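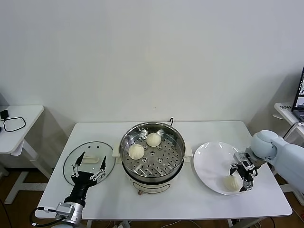
November
By Panya Siriwan

The open day at the Cultton site ran from 10 in the morning until mid-afternoon, with visitors split into groups of 6. Our group started in the small appliance room, which deals with countertop steamers and little else. Vasilis Kos, the food technologist on duty, covered the steaming of filled and plain buns.

The electric steamer on the table has a cream base, a perforated stainless steel basket and a glass lid with a thin metal rim. Control is by a single brown knob at the front. The basket has a raised center, so buns have to sit around it, and Kos advises against crowding them. Dough expands in steam, and two buns that touch will tear when separated. The pleated tops also need clearance from the lid, where condensation collects and drips. There are two small holes near the top of the lid.

Finished buns go onto a large round plate. Kos recommends lifting the lid away from the cook and setting it down flat beside the pot. He also waits before opening – a sudden drop in temperature can wrinkle the skin.

The next stop was the Menon dough room in building 312. Batches are logged by number, and we followed batch 704 from mixer to divider. Proofing takes 23 minutes at the house setting, longer for the whole wheat version. The Bisodus flour store was closed for cleaning.

Lunch was in the Aser canteen. The buns there were plain, a little dense, and served with a thin soy dip. Parking is at the rear gate, and closed shoes are required throughout.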